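Subject: Re: [neltutdale-swap] Fitted sheets, deep or ordinary?

Someone on the list wrote:
> The Brarero ones say they fit any mattress. Has anybody
> tried them? Mine pings off at the corner by 2 in the
> morning and I wake up on bare ticking.

I gave up on Brarero in February.
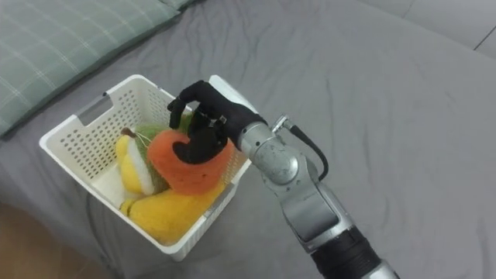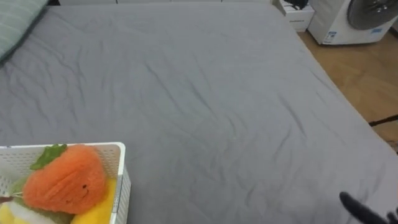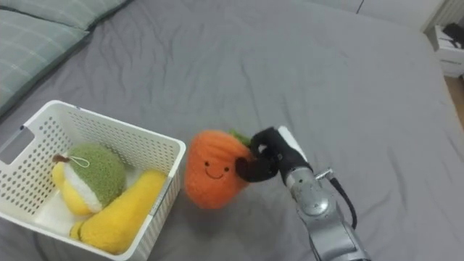 Grey in all three, I'm afraid.

"Any mattress" is a bold claim from people who have plainly never met mine. The label gives a depth, but it is the depth of the sheet before its first wash, after which you own a large hairnet. Measure the mattress with the topper on, add a hand's width for tucking under, and ignore the word "generous". I don't iron, as the creases across that grey one will tell you, and I have yet to be reported. The Macedo shop will take sheets back unwashed if you keep the receipt. Flomaleo won't, and their order form wanted my shoe size.

Elastic all the way round is what you want. Corners only is how you end up on the ticking.

Does anyone want two Brarero doubles? They'd do nicely for covering a small car.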